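托管厨房与备餐间安全检查表(附逐项说明)
适用于 Randgate 社区课后托管点,每学期开学前填一次,学期中 5 月份再补一次

写在前面的几句话

各位老师、各位帮厨的家长,大家好。这份表我已经改到第 6 版了,每改一次就长一点,请多包涵。去年有位新来的阿姨跟我讲,光打钩不写字的表,她填完了也不知道自己查了什么,我觉得她说得很对,所以这一版每一项后面都留了空,我自己也先把检查时看到的情况和一点想法写了上去。您填的时候不必写得漂亮,能让下一位接班的人看懂就好。

本次检查从早上八点开始,Joon-young Han 老师陪我走完了全程,备餐间、小冷库、走廊和用餐区都看过了。
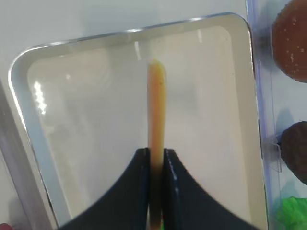 Océane Morin

一、入口与地面

1. 备餐间门口的防滑垫平整,四角没有翘起。
结果:合格
说明:垫子换过新的,比旧的厚一些,推餐车进来时前轮会顿一下。大家推车请慢一点,汤桶尤其要盖好盖子。

2. 地漏畅通,篦子盖牢。
结果:需跟进
说明:水池下面那个地漏排水还是慢。我倒了一桶水,等了好一会儿才退下去。Han 老师已经报修,修好之前,洗菜请尽量用靠窗的水池。

3. 通道没有堆放杂物。
结果:合格
说明:上次那几箱纸巾终于搬走了,谢谢搬箱子的几位家长!

二、刀具与小型设备

4. 刀具用完后放回带锁的抽屉,钥匙由当班负责人保管。
结果:合格
说明:抽屉里应有 18 把刀,这次核对数目相符。削皮器请也一并放进去,孩子们对它的兴趣比对刀还大,这个我们都领教过。

5. 砧板按颜色分开使用,表面没有深的裂痕。
结果:需更换一块
说明:绿色那块中间的刀痕太深,刷子刷不干净了,我已经把它收起来。新的到货以前,请借用隔壁烘焙教室的那块绿色备用板,用完烫洗后还回去。

6. Gosel 料理机的安全盖扣得紧,电线外皮完好。
结果:合格
说明:盖子扣紧时会有“咔”的一声,没听见就再按一次。清洗前务必拔插头,关了开关也要拔。我知道我每学期都念叨这一句,您就当我年纪大了。

三、食材的切法与大小

这一部分我写得长些,因为托管点里最小的孩子才刚满三岁,吃东西时又爱说话,又爱笑,噎到的风险比大孩子高得多。

7. 硬的生蔬菜(胡萝卜、生芹菜之类)给五岁以下孩子时须蒸软或擦成细丝。
结果:基本合格
说明:抽看了两份点心。一份蒸得很透,用手指轻轻一捏就扁;另一份中间还有点硬,已经请厨房回锅。时间上不要太信计时器,每批都捏一捏,粗细不同,熟得快慢也不同。

8. 圆形食物(葡萄、小番茄)纵向切成四瓣。
结果:合格
说明:Ha-neul Myung 阿姨切得又快又整齐,欢迎新来的家长站在她旁边学一学。横着切开的还是圆片,对小孩子仍然不安全,请一定竖着来。

9. 软质水果和蒸熟的薯类去皮去籽,没有硬筋。
结果:合格
说明:木瓜籽要刮干净,靠皮那一层若还发硬,就多削掉一点,不要舍不得。红薯两头常有粗纤维,请切下来另外处理,不要混进小班的碗里。 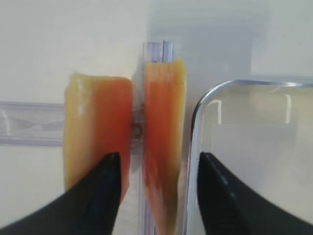
图二:橙黄色的食材两块,看着像木瓜或切开的红薯。

10. 食材切好后两小时内食用或放入冷藏。
结果:需跟进
说明:冷藏盒上有三个没有贴时间。贴纸就挂在冰箱侧面,笔也绑在旁边,写一下只要几秒钟。没有时间的盒子,按规矩我都倒掉了,心里也很可惜。

四、冷藏与温度记录

11. 冷藏温度保持在 0 至 5 摄氏度,每天记录两次。
结果:合格
说明:本学期的记录本写得很完整,只有两处下午的数字漏了。Toshio Takagi 先生提议把记录本从抽屉挪到冰箱门上,我看很好,当场就挪了。

12. 生熟分层存放,生的在下,熟的在上。
结果:合格
说明:层架标签有些褪色,我带了新的来,已经贴好。

五、过敏与急救

13. 过敏名单张贴在备餐间内侧,并与最新报名表一致。
结果:需更新
说明:新转来的小朋友对花生过敏,报名表上写了,墙上的名单还没有添。我先用红笔补上,请办公室重新打印一张。名单请继续贴在门的内侧,家长来接孩子时不会看见,也算是对孩子的一点体贴。

14. 当班人员中至少一人持有有效的儿童急救证书。
结果:合格
说明:Zdeňka Holub 老师的证书快到期了,复训已经报上名。她复训那天请另外安排一位有证的同事,排班表上我画了一个星号。

15. 急救箱物品齐全,没有过期。
结果:需补充
说明:烫伤敷料只剩一片,纱布也不多了。补充物品的预算是 559 元,采购单我已经填好,夹在急救箱盖子里面。

16. 孩子坐好后才发点心,旁边始终有大人。
结果:合格
说明:看着孩子们安安静静坐下来,等最后一个小朋友洗完手,我心里真是高兴。如果有孩子提前吃完想跑开,请先看看嘴里还有没有东西,再让他下桌。

六、消防

17. 灶台旁灭火毯挂在原处,取用时不需要搬开别的东西。
结果:需整改,已当场处理
说明:毯子前面挂了两条围裙,已经请大家改挂到门后。围裙是很可爱,可真着火的时候,伸手就要能拉到毯子。

18. 灭火器压力指针在绿色区域。
结果:合格
说明:两只都在绿区,检验标签也在有效期内。

待办事项
地漏维修:Joon-young Han
绿色砧板采购、急救箱补充:Océane Morin
过敏名单重新打印:办公室
冷藏盒时间标签提醒:Ha-neul Myung

填完的表请放进走廊的蓝色文件夹。有看不懂的地方,下午四点以后到备餐间找我,我多半在那里洗杯子。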